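Oanh Âu starts her mornings on her knees with a hex key. She looks after the two-armed folding cell at Hinby, and before it touches any laundry she checks every fingertip by hand.

"People want to talk about the software, and I love the software," she says, laughing. "But if one finger has worked a hair loose, you're done before you begin!"

The cell was put together by Vicente Ledesma, who still drops in when something rattles. He set the two arms to share one work area, which makes towels possible and also makes the alignment fussy. Each arm has to agree with the other on where the surface is. Âu repeats that check every 10 hours of running, and after any finger change.

"Terry is my favorite test," she says. "It's thick, it stacks up, and you find out fast whether both grips are really closing. I look for one good pinch at the corner and another on the lower edge, with just a little stretch between them."
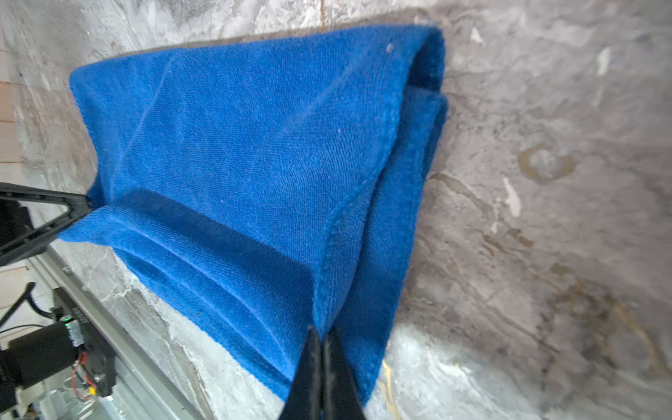
## Lint, cables and a logbook

Lint is the daily enemy. Âu brushes out the finger grooves, wipes the wrist camera lenses and runs a thumb along each cable to feel for stiff spots. The logbook, a green thing she calls Birno after the shop that sold it, is up to page 171.

Ledesma's own obsession is the reach over the basket. He had the approach height set too low at first — "I scraped a rim and heard it from the next room," he says — and spent most of January raising it in tiny steps. Now they retest it after every 300 cycles, fingers open, stopping just over the near wall.

"It's such a small motion," Ledesma says. "I could watch it all afternoon."
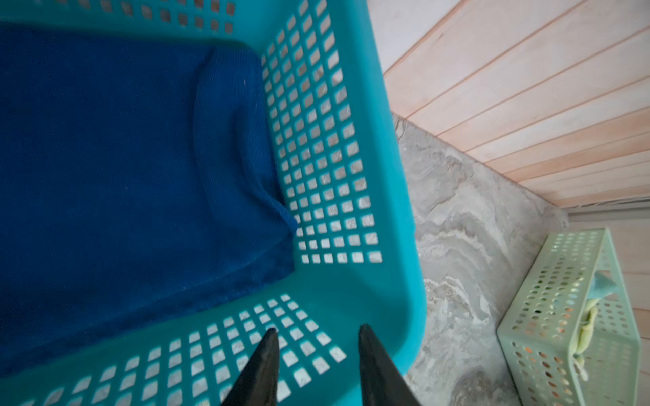
*Gripper fingers open above the near wall of the turquoise basket, with blue fabric inside.*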